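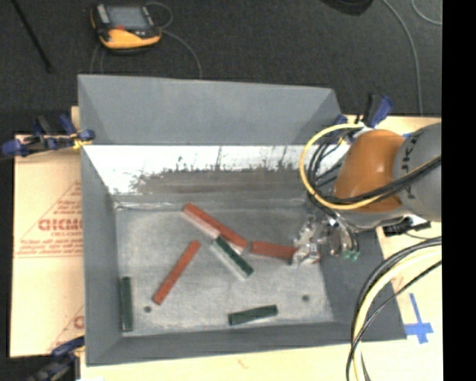
Boot stud notebook, July, started writing at 8:40 pm

OK, picking this up again after a long gap. The last entry ended with me swearing at the stud wrench, and I never wrote down what the problem was, so whoever reads this (probably me) gets to hear it now. The threads on the Skullovgate pair were fine. The inserts in the sole plate were packed with dried mud and something that might once have been grass. I picked them clean with a bent scriber and every stud went in by hand after that. Twenty minutes of cleaning, two weeks of blaming the wrench. Great.

Main business tonight is the Brimeston boots. These are for the wing who came over to rugby from football and still runs like he's wearing cleats. He plants the outside foot really hard and then cuts off it, and he keeps complaining that the heel lets go on wet ground. The club wants to know if it's the boots or the player. My money was on the boots, but I've been wrong about this kind of thing before, so I did the drag test properly this time.

Setup same as in spring: turf tray, sled, spring scale, weight plate on top. I soaked the tray, let it stand while I ate a sandwich, then pulled. Pulled straight back first, then at the angle he cuts at (I eyeballed that from match video, so don't treat it as gospel). Peak reading before the heel slipped, straight back, was 599 newtons. At the cutting angle it dropped to 246. That's a huge drop! I expected it to go down but I expected it to go down politely.

I did 3 pulls each way and wrote down the middle one. The angled pulls were all close together, the straight ones wandered more, and I think that's the turf tearing up under the front studs. I should turn the tray end for end between pulls. I keep saying that and I keep not doing it.

So then I looked at the heel. It has 4 studs, the round kind, and the two on the outside edge are worn down on a slant, so the outer side of each one is a lot shorter than the inner side. Which makes sense if you think about how he plants. He's basically been filing them down himself, one cut at a time. On concrete too, I'd guess, walking out from the changing rooms.

Swapped both outside heel studs for new ones out of the Montoya box, same length as the originals, and ran the angled pull again. Better, you could feel it in the handle before you even looked at the scale. I'm not putting the number in because the turf was chewed to bits by then and I don't trust it. Fresh turf, then numbers.

Stuff I noticed along the way, in no order:

The Montoya studs need a quarter turn past snug or they back out. I marked the wrench with a paint pen.

The left boot has a crack starting at the flex point, outside, just behind the toe studs. It doesn't go through. I put a pencil tick at each end so we can see if it grows. Please don't wipe that off!

The insole is not the one these boots came with. It's thicker at the heel and it lifts him up enough that his foot probably rolls a bit inside the boot when he cuts. Could be part of the whole problem. I'd like to try a run with the stock one back in, if he still has it, though he'll say he threw it out.

Spring scale reads a hair high when it's cold in here. Zero it after the heater has been on for a while, and zero it with the hook on. I zeroed it with the hook off for the first straight pull and had to bin that one and start over.

I also had a go at the Ukomholm plates while the tray was wet. These are the molded ones with blades where the studs would be, for the kicker. Nothing scientific, I just pushed them around by hand. They grip like crazy going backward and twist out pretty easily, and I'd say that's what you want on a standing foot. Nobody's knee needs a boot that won't let go. I'd still like to see how they do on the dry tray before I say yes to them for the whole back line, because the ground at the far end gets really hard by the end of summer.

For next time: cut new turf for the tray (the offcut roll is behind the door, green side in), order outside heel studs, ask for the stock insole, redo the angled pulls with old studs and new studs on the same piece of turf, and turn the tray. Turn the tray!

Stopped at 10:15. Left the sled on its side to drain and the heater off.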